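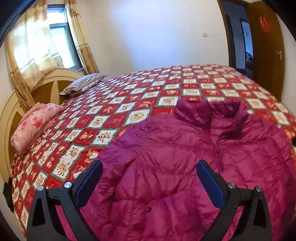
Garkach guest rooms - walk-through checklist, with my comments
Date: 23/05/2021

I do this twice a year, once when the winter things go away and again in September when they come back out. OK means OK. Anything else gets a comment, and I do go on a bit, sorry!

BED AND HEADBOARD
Headboard tight to the bed - OK. I love that rounded top, but people lean on it hard, so I give it a good shake every time.
Slats - one cracked, second from the foot. Holding for now. New one on order from Brundeck.
Mattress - OK, turned.
Weight limit label - still there, 200 kg.

BEDDING
Teddy bear quilt, seams - OK. I went over the red squares and the cream ones with my fingers and found one soft spot near the foot. Will stitch it before anyone's toe finds it.
Striped pillowcase - OK.
Pink blanket - OK, folded. It stays on the bed until the nights warm up.

WINTER JACKETS BEFORE STORAGE
Lay flat on the bed, spread open, pockets emptied.
Magenta puffer, stitching - OK as far as I can tell. I press along each seam and look for feathers poking out.
Zipper - runs fine, pull is secure. Please don't yank it at the bottom!
Collar - check the back of the neck for makeup and sunscreen. Small mark, dabbed it.
Storage - cotton bag, loosely. No vacuum bags for down, I ruined one that way.

DOORWAY AND FLOOR
Clear path from bed to door - OK.
Rug grip - NOT OK. Slides like crazy. Rolled up and put in the hall until I get new backing.

ELECTRICAL
Smoke alarm - tested, loud. Battery changed.
Heater, 2000 watts - cord fine, but it was plugged into the Prasuvia power strip again. Wall outlet only, please. I've taken the strip away.
Outlet covers - one missing by the window.

WINDOW
Latch - stiff, oiled it.
Blind cord - tied up on its cleat, 155 cm off the floor.

STILL TO DO
Slat, rug backing, outlet cover, quilt stitch. I'll check them off in 14 days.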